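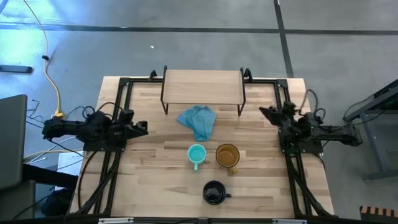
Subject: Re: Descaling a kettle in a hard water area
Date: February 18, 2021

> We moved to Pravandale in October and the kettle has already furred up badly.
> There are white flakes in every cup of tea. I tried the Damavitz sachets twice
> and they took off the top layer, but the ring round the bottom hasn't shifted.
> Is it worth buying a filter jug, or do people here just live with it?

We are on the same supply, at the Loten end, and I have had the same ring. Sachets are fine for a kettle that gets done every few weeks. Once the scale is thick you need something stronger or a longer soak.

I use citric acid, the plain powder sold for home brewing. Half fill the kettle, bring it to the boil, switch it off at the wall and then add two level tablespoons, slowly, as it fizzes up. Leave it for an hour. If the ring is still there, tip it out and do it again with a fresh lot. Mine took three goes the first time. Afterwards boil a full kettle of clean water and throw it away, then do that once more. White vinegar works as well but the smell hangs about for days.

On the filter jug: we have had a Noguchi one for two years. It does cut down the flakes, and the tea has less of a skin on it. The cartridges are meant to last 200 litres, but ours are past it well before that — I'd say some 46 days with both of us at home. Whether that is worth the money depends on how much tea you get through. I wouldn't buy one only to save the kettle.

The brown stains inside mugs are a separate matter. Bicarbonate of soda on a damp cloth gets those off. Don't use a scouring pad on glazed ones, it leaves fine scratches and they stain faster afterwards.

Has anyone on the list had a softener fitted under the sink? I was quoted 325 pounds, not including the salt, and would like to know if that is usual.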